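Workshop notebook, February
Bench 2, limewash and distemper trials

Started at 9.20. Mixed the second batch of soft distemper for the Bainbridge stair hall. Whiting soaked overnight in the enamel bucket, water poured off, size warmed in the double pan and stirred in while still runny. First batch set like blancmange, so this time I cut the size by a fifth.

Per batch: 800 g whiting, 506 ml water, size to suit. The odd water figure is what was left in the jug once I stopped pouring, and as the consistency was right I am keeping it. 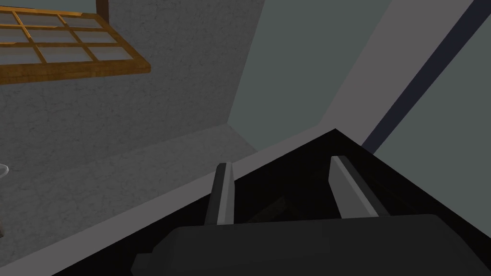

Carol Gosling rang from Privodstead about the lining paper. She has six rolls of the heavy grade and wants to know if we will take all of them. I said yes. The last lot from there was cut short on two rolls, so measure before hanging.

Brushed out on the primed boards, one coat each, north side of the shop. Board A has the plain mix. Board B has a pinch of lamp black, ground in water first. Board C has lamp black and a little raw umber. A rubs off on the sleeve more than I would like. B and C are better -- possibly only because they had longer by the heater.

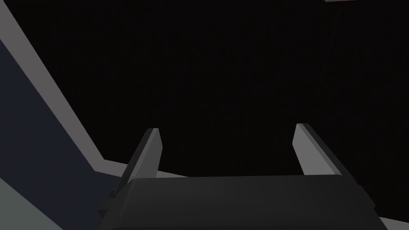
Lamp black goes a long way and the client keeps asking for "dark grey", so I need to pin down what she means before mixing any more. B is nowhere near it. The wide block along the bottom of the picture is a charcoal grey, lighter towards the middle and darker at the sides, and the plate left of centre is a light grey. She should say which of those two she is nearer to. If it is the charcoal, distemper is the wrong material and we should quote for oil.

The Liviline brush is shedding. Combed it out, still shedding. Use the old Ratunholm flat for the top coat and keep the other for priming.

Left to do: second coat on A and C, rub test on all boards after lunch, label the jars properly this time. Ask whether the hall woodwork is being stripped or left, as it changes how warm the grey wants to be.

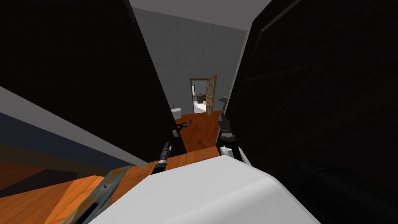 Afternoon, 3.40

Rub test done with a dry cloth, ten strokes each. A marks badly, B slightly, C hardly at all. Second coat on C dragged near the top edge. Damped the board and went over it again. Jars labelled.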